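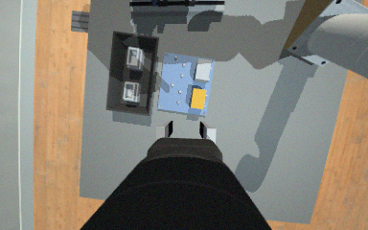
Blue plate, gray table.

Kiri Halliday
May

1/ I cleared out my aunt's kitchen in Givusbridge over the last few weeks. Some notes on getting rid of dishes, for anyone with the same job coming up.

2/ Start with the cupboard nobody opens. Ours was over the fridge. It had three gravy boats and a fondue set with the price sticker still on it.

3/ Don't wrap anything until you've decided where it's going. I wrapped a whole shelf in newspaper on the first night and had to unwrap it all when my cousin Mackenzie asked about the soup bowls.

4/ Thrift stores vary a lot. The one on the main street takes full sets only. The one in Plosow takes single plates but no mugs. They have all the mugs they can use. Call first.

5/ Chips and cracks go in the trash, wrapped, with a note on the bag. Our curbside recycling doesn't take ceramic. Check yours, the rules are on the county site under "glass," for some reason.

6/ Old glazes can have lead in them. If a piece is old and brightly colored and you don't know where it came from, don't eat off it. I kept one serving dish like that and it holds keys now.

7/ Replacement sites will buy some patterns. I sent in a list of 21 pieces and they wanted 3. After postage I would have made enough for lunch. I gave those away too.

8/ What worked best was a folding table in the driveway on Saturday with a sign that said FREE DISHES. Put out at nine, mostly gone by noon. People like to pick their own. One man took only saucers.

9/ Someone asked what I kept. Four dinner plates, the good colander, and the pie tin with her name scratched on the bottom. I have a small kitchen and I'd already promised myself one box.

10/ Aroha Maihi asked about boxes — liquor store boxes with the dividers still in are the best thing for glasses. Go in the morning before they flatten them.

11/ Silverware is next. I don't know anything about silverware, so if you do, replies are open.

Last updated: Saturday, 4:15 p.m.

We use cookies to keep you signed in and to remember your settings. Accept | Manage choices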